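3.2 Collecting demonstrations by hand

All demonstrations for the cloth tasks were given with the Turuva gripper, a two-jaw tool that a person holds and moves while its own camera records. We had meant to use remote control throughout. Remote control of cloth, however, is a fine way to learn how much one relies on one's own fingers, and after 2 days with the Dunthorpe console our operators had produced 19 usable folds and a good deal of language unsuited to a methods section. With the tool in hand, the same people reached 90 before the week was out.
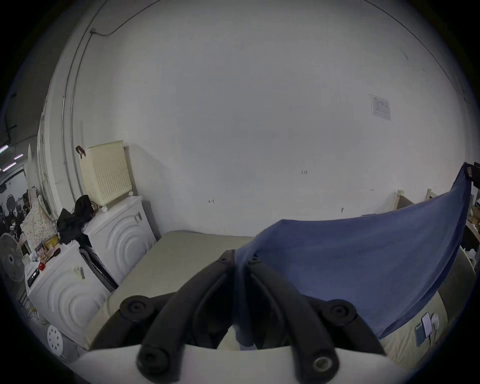 Operators were told to take hold of the cloth near an edge or corner, lift it clear, and let it hang before deciding where it should go. The pause matters for training. Without it, the policy learns that cloth is something to be dragged around in a hurry, a view it shares with most of the authors. We did not fix the starting shape of the cloth, and we did not tidy the room. A policy that works only in a tidy room has limited prospects in any home we have visited.

Figure 4. Hand-held demonstration on the blue cloth. Top: the cloth held between the fingertips. Bottom: the cloth lying on the bed, jaws closed. 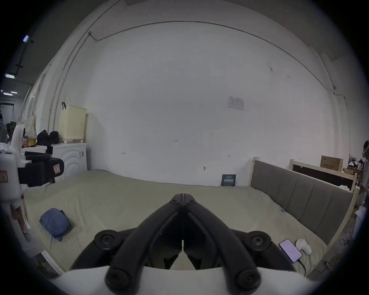 Each recording was then cut into segments at the points where the jaws opened or closed. Segments shorter than 20 video frames were dropped, which removed most of the moments when an operator squeezed the handle while thinking. The rest went through the Arroyo labeling script and, where the script gave up, through a graduate student. Agreement between the two was good on grasps and poor on releases. Cloth has no firm opinion about when it has been let go, and our labelers turned out to have several.

We kept failed grasps in the set, marked as failures. The earlier Barkivari set left them out, and policies trained on it close on air and carry the result off with great confidence. Section 4.1 compares the two choices.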